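Grerkex Small Items – data card

Version note: first written 2020-07-23 by Mélanie Fortin, corrected in October when the second bin was added.
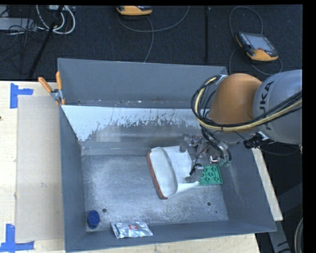 Grerkex Small Items is a collection of pictures and short notes about small household things lying together in a metal bin. I made it because I wanted a set where the things are mixed, small and a little annoying: flat ones, shiny ones, ones that lie partly under or against another. Most collections I had used before show each object alone on a clean background, and for my work on sorting this did not help much.

Please read this card before you use the set. It is not long, and the section on labels explains some choices which can look strange at first.

What is in the set

There are 100 arrangements. Each arrangement has one picture and one text note. The note gives the names of the things in the bin, their main colour, and a word for how each one lies: flat, standing, leaning, or resting on a wall.

The things come from a stock of 28 objects. I bought some in ordinary shops, some I had at home, and a few were given by Kuzmenko, a small shop for spare parts two streets from my office. The stock has these groups:

- plastic tiles and plates, with or without raised shapes
- small cylinders, caps and bottles
- foil packets and other shiny wrapping
- white and pale things, often of an odd form
- cloth and soft things (only in the second bin, see below)

One arrangement usually shows a few things at the same time. I did not try to fill the bin. A crowded bin is a different problem, and Lendby, the other collection from our office, is a better choice for it.

The bins

The first bin is an open box of grey metal with sloping sides. The floor is worn and has white scuffs and scratches on it. It has also two round dark holes, which stay in every arrangement of the first bin and must not be labelled as objects. In the early version one person who helped me had labelled the right hole as "black disc" in 11 notes. These are corrected now.

The inner panel at the back has ragged, scratched streaks and some flaking places. We did not clean or repaint it. I thought about it, but a clean bin would look like new and the bins in real sorting rooms are not new. Small pale bits of dirt at the foot of the back wall are also left out of the notes.

The second bin is made of grey plastic and is deeper. It came from Grokska, where it was used for returned goods. The light is softer in it and the walls make less reflection.

How the arrangements were made

For each arrangement I took things from the stock without looking, and let them fall into the bin from a low height. Then I made small corrections by hand only in two cases: when a thing had jumped out of the bin, and when one thing covered another completely. Everything else stayed as it fell.

A cylinder often ends near a wall. Packets often end against the front strip, on a slope or half bent. This means that the middle of the floor is less used than you may expect, and if you study positions you should keep it in mind.

Labels

I use common names, never product names. Where I could not agree with my helper about a name, I chose the more general word. Some examples of the rules:

- A thing is called "tile" when it is flat and square, also if it has raised circles or other relief on it.
- A thing is called "packet" when it is made of foil or film and closed. Printed marks on the foil are not described, except by colour.
- A thing with a rounded top that stands upright is called "cylinder". We write "cap" only when the cap is alone.
- When a thing has two colours, the larger one comes first. A white item with a reddish-brown edge is therefore "white, reddish-brown".
- "White item" is a permitted label. I know it is not elegant. It is used when the form is too irregular to give a good name – please do not replace it with a guess.

Blue was difficult. The floor of the first bin has itself a blue-grey tone, and a pale blue thing can look nearly the same as the metal. Deep blue is no problem. Green things are the easiest of all, and I never had to change a label for them.

Shiny foil is the other difficulty. A crinkled packet takes light from all sides, so the main colour is written as "silver" also when some parts look white or dark.

Files

The folder "bin_one" holds the arrangements of the metal bin and "bin_two" the plastic one. Each picture has the same name as its note. The file "stock.txt" lists all objects with their group and main colour. The file "changes.txt" tells which notes were changed after the first version, with the old label and the new one.

Notes are plain text, one object per line, with the parts separated by a semicolon. An example:

tile; green; flat
cylinder; deep blue; standing
packet; silver; resting on front wall

The order of lines has no meaning. In the first version it went from left to right, but I was not consistent with it and I do not want that anyone depends on this.

Good uses and less good uses

The set was made for practising names and colours of small things, for testing how well a program finds shiny or flat objects, and for teaching. I have used it myself in a short course, where the students wrote their own notes first and compared them with mine. In 19 arrangements their words were better than my words, and I took them over.

It is too small for training a large system alone. It says nothing about weight or real size, because no ruler was placed in the bin. It should also not be used for deciding what is waste and what is not. A packet in the bin may be full or empty, and the notes do not say which.

Known problems

- Two objects of the stock were lost during the work and replaced by similar ones. The new ones are a little lighter in colour.
- Soft things appear only in bin two, so a program may learn the bin instead of the object.
- The word "leaning" was used too freely at the beginning. I have corrected the clear cases, but some doubtful ones remain.
- The front wall is low in bin one and high in bin two, so "resting on front wall" does not look the same in both.

Corrections

If you find a wrong label, please send me the name of the note and the line you would like to see. It is enough to write one sentence. I answer slowly but I read everything, and accepted changes go into "changes.txt" with your name, or without it if you prefer.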